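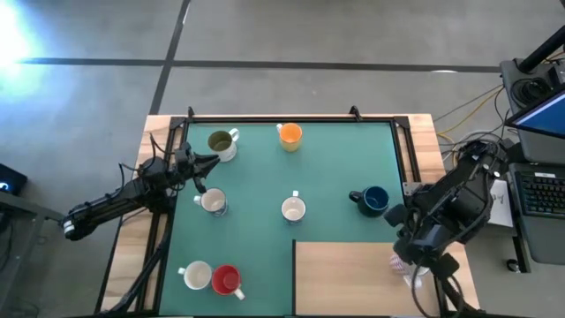

Abb. 1: Becher auf einer Arbeitsfläche mit grüner Matte

Marktabgrenzung und Marktvolumen bei Haushaltswaren
Begleitunterlage zur Lehreinheit 4, Modul Grundlagen der Marktforschung

1. Gegenstand der Einheit

Die Lehreinheit behandelt die Abgrenzung von Konsumgütermärkten am Beispiel des Segments Tisch- und Küchenwaren. Vorausgesetzt werden die Begriffe Grundgesamtheit, Stichprobe und Erhebungseinheit aus den vorangegangenen Sitzungen. Die Rechenbeispiele in Abschnitt 4 sind klausurrelevant.

2. Sachliche und räumliche Abgrenzung

Ein Markt ist sachlich, räumlich und zeitlich abzugrenzen, bevor ihm eine Größe zugeordnet werden kann. Bei der sachlichen Abgrenzung wird zwischen der anbieterbezogenen Sicht (Werkstoff, Fertigungsverfahren, Warengruppe) und der nachfragebezogenen Sicht (Verwendungszweck, Austauschbarkeit) unterschieden. Trinkgefäße aus Keramik und solche aus Glas gehören nach der ersten Sicht verschiedenen Märkten an, nach der zweiten unter Umständen demselben.

Die räumliche Abgrenzung richtet sich nach dem Gebiet, in dem die Nachfrager tatsächlich einkaufen. Für den Versandhandel ist sie weiter zu fassen als für das stationäre Geschäft. In der Fallstudie Zikau umfasst das Einzugsgebiet die Stadt selbst und die angrenzenden Gemeinden; Käufe von Durchreisenden werden dem Gebiet zugerechnet, Bestellungen der Einwohner bei auswärtigen Händlern hingegen gesondert ausgewiesen.

3. Grundbegriffe

Marktpotenzial: die höchstens absetzbare Menge eines Gutes, wenn alle in Frage kommenden Nachfrager kaufen.
Marktvolumen: die tatsächlich abgesetzte Menge aller Anbieter in einer Periode, wahlweise in Stück oder in Geldeinheiten.
Absatzvolumen: die abgesetzte Menge eines einzelnen Anbieters.
Marktanteil: Absatzvolumen geteilt durch Marktvolumen, in Prozent.
Sättigungsgrad: Marktvolumen geteilt durch Marktpotenzial, in Prozent.

Mengen- und wertmäßiger Marktanteil desselben Anbieters können deutlich voneinander abweichen. Liegt der wertmäßige Anteil über dem mengenmäßigen, so erzielt der Anbieter überdurchschnittliche Preise. Bei jeder Angabe ist zu vermerken, ob sie sich auf Herstellerabgabepreise oder auf Endverbraucherpreise bezieht und ob die Umsatzsteuer enthalten ist.

4. Rechenbeispiel

Im Einzugsgebiet Zikau wurden in der Berichtsperiode Tischwaren im Wert von 693 Tsd. Euro verkauft (Endverbraucherpreise ohne Umsatzsteuer). Der Anbieter Brinkmann hält einen wertmäßigen Marktanteil von 13 Prozent. Sein Umsatz beträgt demnach 693 × 0,13 = 90,09 Tsd. Euro.

Der Umsatz der Marke Jeltness ist nicht unmittelbar bekannt und wird über eine Haushaltsbefragung geschätzt. Auswertbar waren rund 520 Fragebogen. Die Hochrechnung erfolgt in der Weise, dass die durchschnittliche Ausgabe je befragtem Haushalt mit der Zahl der Haushalte im Gebiet multipliziert wird. Auf die Schichtung nach Haushaltsgröße ist zu achten, da Einpersonenhaushalte in der Befragung unterrepräsentiert sind.

5. Datenquellen

Zu unterscheiden sind Sekundärquellen (amtliche Statistik, Verbandszahlen, Geschäftsberichte) und Primärerhebungen (Haushaltspanel, Handelspanel, Einzelbefragung). Das Handelspanel erfasst Abverkäufe an der Kasse, jedoch keine Käufermerkmale. Beim Haushaltspanel verhält es sich umgekehrt; hinzu kommen Paneleffekt und Panelsterblichkeit.

6. Aufgaben zur Nachbereitung

a) Grenzen Sie den Markt für Trinkgefäße einmal anbieter- und einmal nachfragebezogen ab.
b) Der Anbieter Cutell erreicht in Zikau einen wertmäßigen Marktanteil von 4 Prozent. Berechnen Sie seinen Umsatz auf der Grundlage von Abschnitt 4.
c) Erläutern Sie, weshalb der Sättigungsgrad bei langlebigen Gütern allein keine Aussage über den Ersatzbedarf erlaubt.

Die Lösungen sind schriftlich auszuarbeiten und bis Ende November im Sekretariat einzureichen.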